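**1/** I've kept a log of my laundry since January. Same machine, same shelf, 531 items so far. Some notes on drying clothes indoors.

**2/** Spacing matters more than heat. Leave a hand's width between shirts and open a window for the first hour.
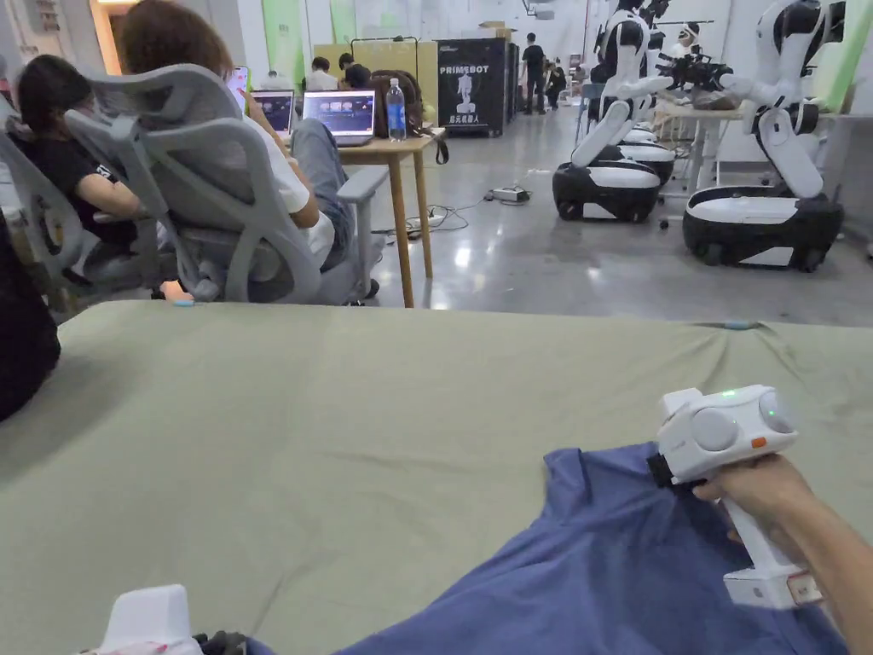 Graça Correia says a fan on low beats an open window in a humid place. I tried it for 6 loads and she's right.

**3/** Thick seams dry last. Check the collar and the underarms before you put a shirt away. If they feel cool, give it another night. 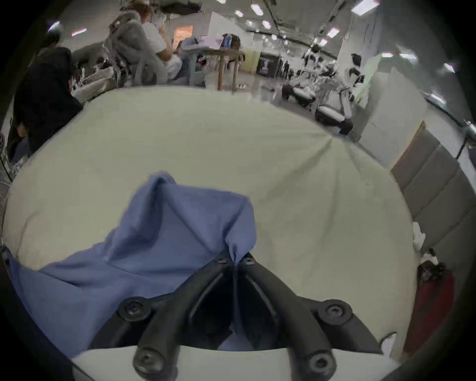 ## Folding and storing

**4/** Fold on a big flat surface with a cloth over it. A bed is too soft and the creases wander. 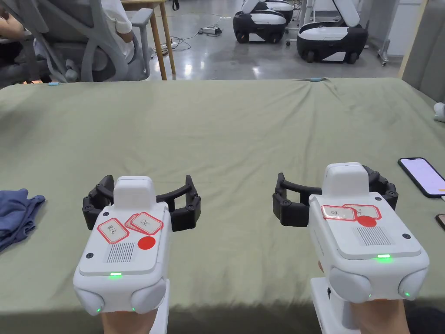 Cloth on the table.

**5/** Plelard sells a folding board. I used one for nine days and went back to folding by hand. It's fine for T-shirts and too narrow for anything with a hood.

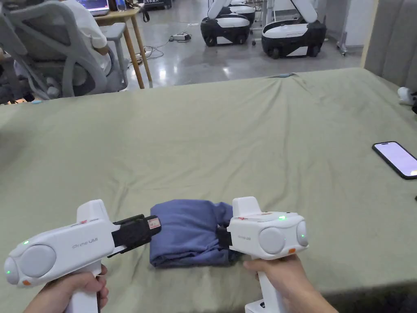
Drawers hold more if you file clothes upright. Mine went from two full drawers to one and a half. The fold has to be firm or the row slumps when you pull one out. A blue garment folded and left lying flat, like the one on the green cloth, still needs one more fold before it will stand.

**6/** Next I'm testing whether cedar blocks do anything. I'll post when I have a month of notes.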